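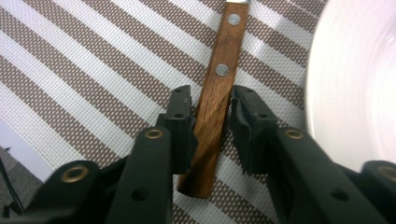 Figure 4. Knife with a riveted wooden handle on a striped woven placemat.

4.2 Wooden handles and the work of washing up

Cutlery with wooden handles came up more often in the interviews than we had planned for. The interview guide asked only which items in the kitchen were kept out of the dishwasher. Pans and sharp kitchen knives were expected answers, and most households gave them. Table cutlery was not on our prompt list. All the same, 73 of the 196 households named at least one set of forks, knives or spoons that was washed by hand, and in most of these the reason given was the handle. Figure 4 shows a handle of the common type, with the wood fixed by round metal rivets.

We group these households by what they said they did, and then by what the diary week showed. The two did not always agree. Households that described a strict rule ("wood never goes in the machine") often recorded a break in the rule in their diaries, usually after a meal with guests. Households that described no rule at all were in some cases very regular. One couple in Dustby said they "just put everything in" and then wrote down seven evenings in a row on which the wooden-handled pieces were rinsed and dried at the sink.

The diaries help to explain the gap. Washing by hand was rarely treated as a task of its own. It was attached to something else that was already going on, such as waiting for coffee or wiping down the table. When that other thing dropped out of the evening, the hand washing dropped out with it, and the cutlery went into the dishwasher or stayed by the sink until morning. Late meals had the strongest effect. Entries made after nine in the evening mention soaking far more often than earlier entries do, even in homes where soaking was said to be bad for the wood.

Knowledge about the material was uneven. Most participants knew that long contact with water was a problem. Fewer could say what the problem was. Some spoke of the wood "drying out," some of it swelling, and several of both in the same sentence. Oiling was mentioned by nearly everyone in the hand-washing group but had been done in the past year by only a small part of it. Food-grade mineral oil, olive oil and leftover furniture oil were all named. We did not correct participants on this point, and the interview notes show that some of them asked us to.

Where the cutlery had come from mattered less than we expected. Þrastardóttir (this volume) reports that inherited tableware is handled with more care than bought tableware. Our material supports this for china but not for cutlery. Inherited sets with wooden handles were, if anything, used more freely. Participants described them as already worn, and a new crack or a gray patch was not seen as a loss. New sets were watched closely for the first months, and the attention then faded.

The table itself was part of the same pattern. Households that set places with mats and full cutlery on ordinary weekdays were more likely to wash by hand than those that carried plates to the sofa. We do not read this as a matter of taste or income. Setting the table put the pieces in front of people before the meal and again after it, and participants noticed their condition at those two points — a rough edge felt by the thumb, a handle paler than its neighbor. Pieces that went straight from drawer to bowl to dishwasher got no such check.

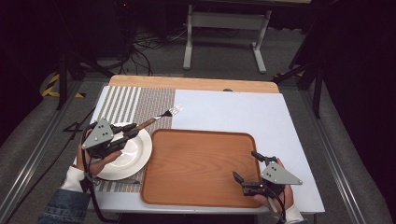
Youssra Badawi, commenting on a draft of this section, objected that the direction could just as well be the opposite: people who care about their cutlery may set the table in order to use it, and the noticing would then be a result of the care and not its source. She also pointed out that a diary week makes people tidier than they are, and that the households with the fullest diaries were the ones with the most to show.

Both points are fair. The diaries cannot settle the first. The closest we can come is the small number of homes where table setting changed during the study for outside reasons, such as a new work shift or a child moving out. In four such homes the regular evening meal stopped, and in all of them hand washing became less frequent within the same month, although the participants' stated views on wooden handles were the same in the second interview. This fits our reading but is too little to rest it on.

On the second point, Emese Dudás and Stellan Sundqvist went back through the entries and compared the first two days of each diary with the last two. Entries grew shorter toward the end of the week, and hand washing was recorded slightly less. The difference between households that set the table and households that did not remained in both parts. We therefore keep the comparison but give no weight to the absolute frequencies, which are likely to be too high throughout.

Drying is treated separately in 4.3, together with drawer storage.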